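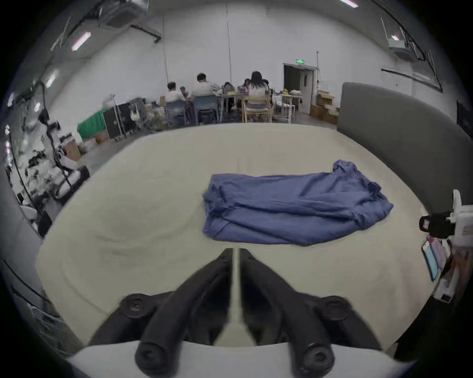 The blue one, on the table.

February, a little after 9 at night

Got back from Prollcombe at four. The bus was on time going out and late coming home, and the heater only worked on the driver's side, so I kept my gloves on the whole way. Read 19 pages of the Espinoza book and remember very little of it. Something about a lawsuit over a well.

The reason for the trip was the choir library. Gion Gruber is moving into his daughter's place and can't keep the sheet music any longer. He had told me on the phone there were a few boxes. There were 13, most of them the kind oranges come in, stacked in the hall and up the stairs. He has written on each one in pencil, but he changed his system twice over the years, so "E" means Easter on some and English on others. We sat in the kitchen and worked out which was which. He made coffee and forgot about his own cup.

I had thought we would take everything. After two hours I didn't think so. A lot of it is photocopies of photocopies, and the alto line on some is too faint to read without a lamp. We agreed that the choir gets the printed sets, his niece gets the piano music, and the rest goes to the recycling center. He was fine about that until we came to the Zesislow carols, which he copied by hand the winter his wife was sick. I said I would take those home myself. He put them in a bread bag and tied it.

He wanted to give me money for the van. I said no. He put 500 in an envelope and pushed it at me, and I left it under the fruit bowl when he went to look for string. He'll find it tomorrow and call.

The van is a problem, though. Fotuvard quoted me for a half day, but they won't do stairs, and the street is one-way at that end until the water main is finished. I need to ask at rehearsal who has a car with a back seat that folds. Two trips should do it if people don't pack them too high.

Supper was soup from Monday's pot with the last of the rice. Called Mom after. Her knee is better and she has been to the library and back on foot. She asked if I was eating.

Then I went through the carols. There are more than I expected and the handwriting gets smaller toward the end. The third one has a second verse I've never seen anywhere else, and a note in the margin that says "slower than you want." I tried the tenor part at the piano with the soft pedal down so as not to bother upstairs. It sits low. We could do it in G if the basses don't complain, and they will.

To do tomorrow: call the recycling center about hours, buy folders, return the Espinoza, write to the niece about the piano music. Gion wants the hall clear by the end of the month.

It started to rain while I was writing this. Window shut, going to bed.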